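Relatório de projeto - Bancada de cozinha para aula de economia doméstica
Grupo 4: Melati Lubis, Toàn Lý, Lingyun Pan
Entrega: 15/11/2021

3. Montagem

A bancada ficou com tampo verde, micro-ondas branco e prato cor-de-rosa. Escolhemos o verde em outubro, depois de testar o bege - no bege o micro-ondas sumia. Orçamento total 596, gastos 229 até agora (falta lançar a nota do tampo, a Lingyun tem).

Comida de brinquedo: hambúrguer com pão, alface, queijo e carne. Queríamos camadas que desse pra reconhecer de longe, os alunos do quinto ano sentam no fundo da sala.

Posição da comida: no prato, prato em cima do giratório. Porta aberta até o fim, senão a borda do prato bate na hora de tirar.
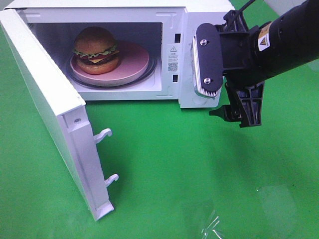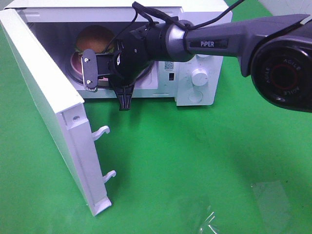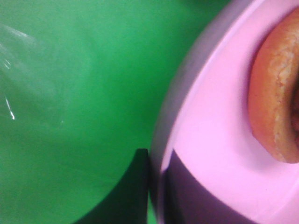
Fig. 5 - Bancada verde e prato cor-de-rosa. Nas duas primeiras, micro-ondas com a porta aberta.

4. Problemas

- Reflexo no tampo. O verde é meio brilhante e pega a luz, aparece uma mancha clara. Toàn sugeriu spray fosco, ainda não compramos.
- Ganchos da porta: são dois, de plástico. Têm que entrar nos dois encaixes, fechar devagar.
- Etiqueta de aviso ao lado da cavidade com letra muito miúda. Vamos refazer em tamanho grande e colar na parede da sala.
- O prato rosa foi o unico que achamos no tamanho certo. Fica.

5. O que falta

Roteiro da atividade (Melati). Ficha do aluno, uma página só - colocar prato, guardar comida, fechar porta. Revisar com o Kaiwen Cheng antes da apresentaçao. Medidas do tampo vão no anexo, a tabela da seção 2 está com a coluna trocada, corrigir.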